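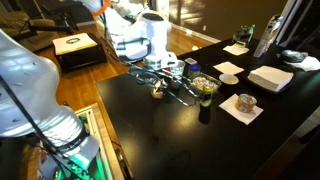 *Two arms at the black table, with the long tongs between them.*

**Arm stops during table run**

On Tuesday, March 10, 2020, one arm on the Ledau table setup lost grip pressure and faulted out with error 572. No one was hurt. Kohei Higuchi traced it to a worn air fitting and replaced it the same afternoon. The new part has held for 300 cycles — we want 500 before the arms run unattended again. Until then, stay behind the floor tape while they are powered, and report any fault to Kohei.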